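Stripping down the old Dell before it goes anywhere

4 min read

I bought a second-hand Dell tower in March with the idea of turning it into a file server. It has sat on the floor next to my desk ever since. Last week I finally got on with it, and these are my notes, mostly so I have them when I do the next one.

I paid 150 for it from Whitelaw, who clear out offices and sell what they find. It came with no hard disks, a graphics card I don't need and a lot of dust. I vacuumed the outside, blew out the inside at the back door and then took the side panel off for good.

Office Dells are pleasant to work on. Most of what you want to move is blue, so you can find it without a manual. The drive carriers are blue and so are several of the latches. You squeeze, and the thing comes out. I've owned cases from smaller makers where getting at one disk meant undoing half the front.

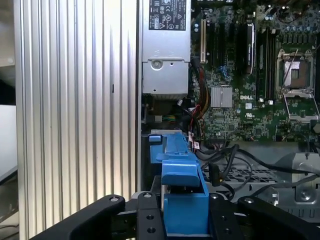
I started with the drives because that's what the machine is for. The plan is 2 disks of the same size, mirrored, and nothing clever. The carriers flex enough for a disk to snap in with no screws. I checked the SATA cables for cracked ends and found them all sound, though they are stiff and want to go back to the shape they were in before. If I were keeping everything tidy I'd buy shorter ones. Nikent do a flat sort that I've used elsewhere and liked.

Next was the processor. The socket has a lever and a metal frame that holds the chip down. Lift the lever, swing the frame up, and keep your fingers and sleeves away from the contacts. I always put the chip somewhere with a proper edge to it, heat spreader up. A bare desk is asking for it to be knocked off by an elbow.
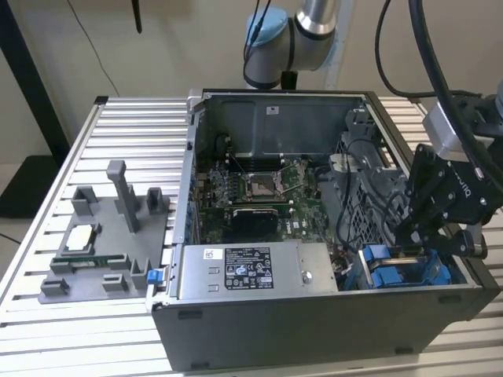

The memory is easier. Clips open, stick out, stick in again the right way round. There's a notch, and if it won't go down then you have it backwards. I ordered more from Sallska, who took 20 days to send it, and by then I'd forgotten which size I'd asked for.

I left the power supply alone. It's enough for two disks and I have no reason to open it up. The graphics card will come out at the end, as the server won't have a monitor once it's set up.
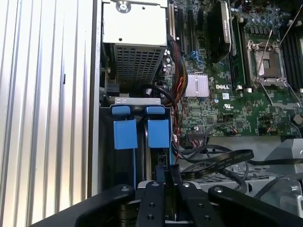

Blue latches under the drive cage, and the chipset heatsink beside the DELL lettering.

One thing I'd do differently is the order. With the case on its side it makes sense to deal with the board first, while the cables can be pushed out of the way, and fit the disks last. I did it the other way and had to move the same black cables several times.
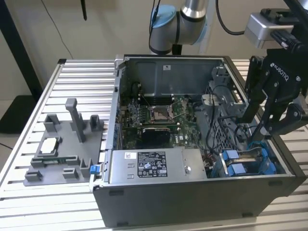
What's left to do

New thermal paste, when the Manix tube turns up. A quieter fan at the back. The present one runs at 1000 rpm when idle according to the BIOS, and I can hear it from the hall. After that it needs an operating system and a place in the cupboard under the stairs, where I still have to put in a socket.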